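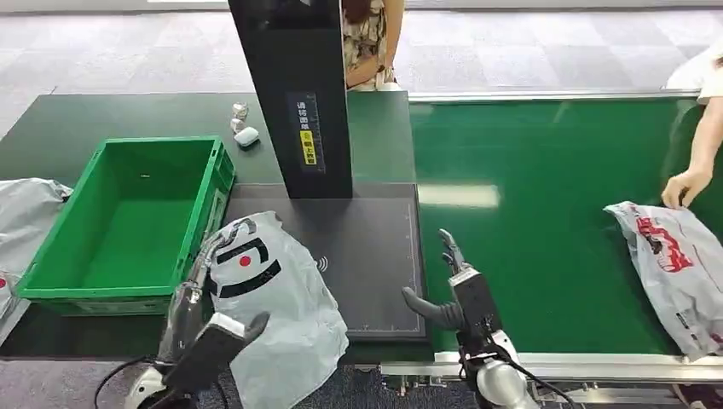
A ceasefire line is a funny thing to teach, because half of you will have grown up seeing them as neat dashes on a map and assuming somebody painted them on the ground. So before we get to the readings I want to talk about who holds what, and how we know. Think of a plastic shipping bag, white, crumpled, with a big black curved logo and a red dot on it. The logo tells you whose name is on the outside and tells you nothing about what's in it. Armed groups' labels work much the same way, and a lot of this unit is about learning to keep the label and the contents apart. When a communiqué says a town is now in the hands of "local defence units", write down the name they used, then go looking for who pays them, who trains them and who they phone when they're in trouble.

Our made-to-measure case is the Wekbridge file in your reader. I wrote it for this course years ago with Salamatu Ekwueme and we still argue over it. Quick recap for anyone who missed the last class: two factions, one valley, one road out. The larger faction says it has left. The smaller one says it has taken over and is independent. The provincial government says both statements are rubbish (it would, wouldn't it).

Read the file in this order, please:

First the Baptiste memo, which is dry but short.
Then the Groden interviews. There are 55 of them and I don't expect you to read every one — pick eight, and pick at least three from people who disagree with each other.
Then the withdrawal statement itself.

Most people start with the statement because it's on top. Please don't! It's very well written and it'll colour everything you read after it.

A word on the numbers. The file gives 3586 displaced people in the valley and 124 households returned by April. Those two can't be compared as they stand, as one is people and the other is households. Every year somebody divides one by the other and gets a lovely percentage that means nothing at all. Hélène Charbonneau's note on page 2 of the appendix explains how the household figure was gathered, and it's worth the five minutes.

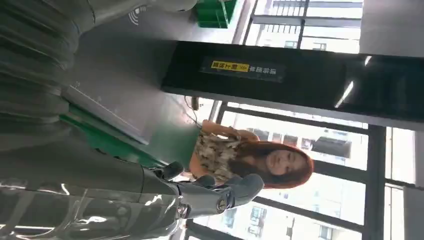 When does a withdrawal count as a withdrawal?

For our purposes, when the group has given up command as well as position. Fighters can leave a hilltop and still run it by radio from the next valley, and fighters can stay put and change sides, badges and all. So look for orders, pay and supply before you look at who is standing at the checkpoint. Risley calls this the "chain test" in chapter four, and you're welcome to use the term in your essays as long as you cite it.

For the tutorial, bring one page on this: whose consent would a handover in the valley need, and who could spoil it? Imani Kasprzak is taking the morning group and I've got the afternoon one. Point form is fine, and so is messy handwriting if I can read it.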